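Flurneo Project: progress report to the Stollmont Fund
Jan 30, 2022

We promised you a proper account of our open day at Girnby, and I am glad to say it was a very happy one, if rather a squash by the coffee urn! We had put out 30 chairs and had to borrow more from the canteen. The morning went on talks, and after lunch we turned to the part most people had come for, the simulated arm on the big screen, with the blue cylinder lying on its side on a plain white table and the gripper open above it. 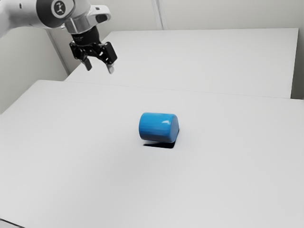
How much of the grant went on the open day?
The day cost £800, which covered the hall, the lunches and the hire of the screen, and it all came from the outreach part of your award.

Our partners at Cârstea joined us by video link for the afternoon and kindly stayed on for questions, which ran well past the hour. We have since had enquiries from 4 schools, and we hope to invite them all to a second open day in July, with a longer session at the keyboard for anyone who would like a go. The booking form will go out once the hall has confirmed our dates.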